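Gadville lab teaches robot arms kitchen chores by remote control
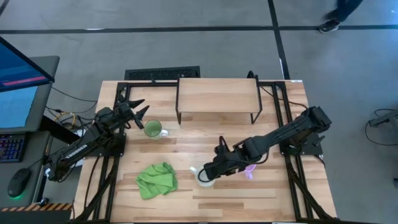

Two robot arms at work over mugs and a green cloth on the lab's wooden table.

A small robotics company in Gadville is teaching a pair of robot arms to clear a table, one demonstration at a time. Rivero moved the project into its ground-floor lab in October and has recorded 2,870 demonstrations so far.

An operator moves two smaller arms by hand, and the pair on the table copies each motion. The recordings are then used to train software that will try the same task on its own.

"Mugs are harder than they look," said Usha Kartha, who leads the project. "If you come down a little off center, you push the mug away."

Operators work in shifts of almost 15 minutes before handing over the controls. Floor Hermans, one of the nine people trained for the job, said the first day was slow going. "By the second week I had stopped watching my own hands," she said.

Rivero plans to test the trained software on 162 table layouts this winter. Cups, plates and cloths will be placed differently in each one.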